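The Grey Cloth

When I came to work for Hikis, I believed that teaching a machine would be like teaching a child. I had taught children before, in another country, for 4 years. I knew how to say a thing slowly and how to wait.

But the arms do not listen to you. You sit on the stool, you put your hands into the two handles, and the arms go where your hands go. You fold the cloth. When it is folded you press the pedal and the computer keeps it. Then you shake the cloth open, lay it down again, and begin.

The order was for 800 folds by the end of May. A laundry company called Burley was going to pay for them.

My first day I made 30, and I was ashamed of nearly all. The cloth slipped, or I closed the fingers on air. I wanted to delete these, but the rule on the wall said to keep everything and only mark it good or bad. So I marked bad, bad, bad, good, bad, and went home on the Sollo bus with my wrists aching.
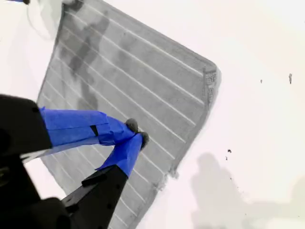
In the second week I began to notice my own habits. I always started with the left corner. I always stopped a moment before I closed the fingers, the way my mother stopped before she cut bread. I had never thought about this stop. It was only a small breath, and there was no use in it for the machine.

I wrote a note to the office in Tripathi Street and asked if I should remove the stop. The answer came after two days. It said: "Please fold naturally."

So I folded naturally. I folded when it rained on the roof and when my sister telephoned with bad news and I did not go outside to cry, as there were 5 folds left in the set. Those five are marked good. I looked at them again later, and there is nothing in them that you could see.

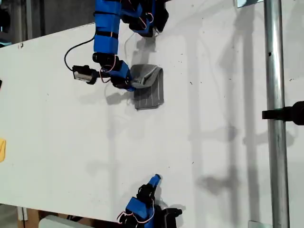
The corner, held in the fingers.

The last part of the job was to let the arms work alone. I took my hands out of the handles and put them in my lap, where they did not know what to do. The program started. The arm came down over the cloth, to the left corner, and it opened its fingers.

Then it stopped. It was only a moment, a small breath — and it closed.

I did not write to the office about it. I pressed the pedal from habit, although the pedal was no longer connected, and I watched it fold until somebody came to turn off the lights.

Filed under: Short Fiction, Work, Machines

214 shares | 3 comments

marlow_reads
The bread knife! My dad did that too, with the saw. Had to go and sit in the garden for a bit after this one.

Quietharbour
I liked it but wanted more about the sister. Maybe that's the point, I don't know.

tin_kettle
I did this sort of work for a winter (cups, not cloth) and the wrists part is very true. Favourite line is "Please fold naturally."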